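Saturday, bench 2, Drinda eval, second sitting

Picked up where I left off before lunch. For anyone reading this cold: Drinda is the two-arm sorting package from Ilten, arms plus software plus "onboarding," and we have it on trial until the end of April. The pitch is that you show it a sort by hand a few times and it runs the sort from then on. I have heard that pitch before, from Gredar, and we still have the Gredar crate under the stairs.

Sales sheet says 106 demonstrations for a new item class. Fuad Woldemariam did 44 on jars and the vendor's engineer told him on the phone that was "probably plenty." Would like that in writing. Either the number matters or it doesn't.

Layout today is the three-bin one from their own quick start, yellow and red for stock, cream for output. Bag rolls in yellow, small lidded jars in red. I kept the bins tight together on purpose, as their demo video leaves a hand's width between them and our shelves never will.

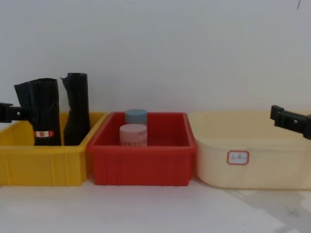
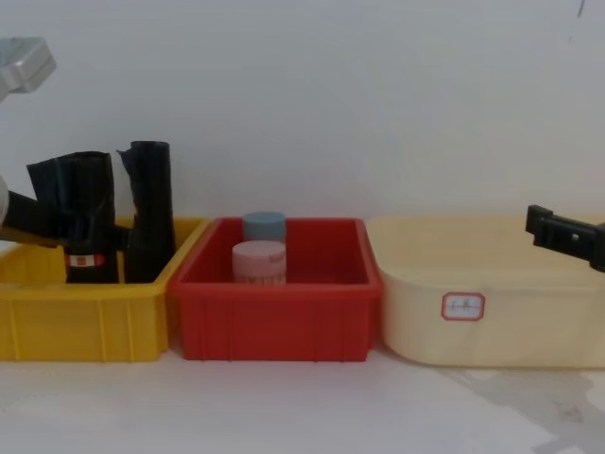
Bag rolls are my main worry. Loose film at the top, nothing square to close on, and black plastic against black fingers. If I have trouble telling where one stops and the other starts, I don't see why their vision would find it easy. The Ilten people keep steering us back to boxes. We don't sort boxes.

Jars should be the easy case, so I'm not giving much credit for jars. What I do want to know is whether it handles one jar standing behind another without clipping the front lid. Fuad thinks it will. I put a coffee on no.

Other gripes, so I don't forget them:

Calibration drifted between the morning and 2 pm. Not by much, but I hadn't touched anything. Log says "pose OK" both times. A log that says OK to two different answers is no use to me.

The quote is 1319 a month, support included for the first 3 months only. After that support is a separate line with no price on it. Asked twice. Got a brochure.

Export is in their own format. Endale at least gave us plain files we could open, whatever else was wrong with that kit.

To be fair to it: setup was quick, the stop button is where your hand wants it, and the arms are quieter than I was led to expect. Fuad likes the teaching mode a lot and he is harder to please than me on that side.

Still to do: full run on rolls with the lights over the bench off, then again with them on. Same start positions, mark the table with tape. No helping it by nudging things upright between tries (Fuad). Write down every miss, including the ones where it recovers.

Not signing anything until the support price turns up.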